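Kendell lab's simulated arm is getting better at cabinets

Jan 27, 2025

I finally got a look at what the Arkex team over at Kendell has been up to, and it's pretty fun! They trained a robot arm on 2,810 simulated tries at opening cabinets, then gave it 30 it had never met.
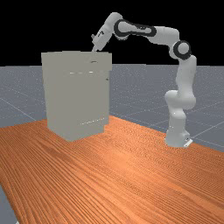
The simulated arm reaching over the top of a cabinet, one finger down at the upper edge.

The trick (I had to ask twice) is that the arm gets 100 practice grabs per cabinet before it's scored, and it keeps the clumsy ones too. Training took 165 hours. Next they want to try it on drawers, and I've already asked to come back for that.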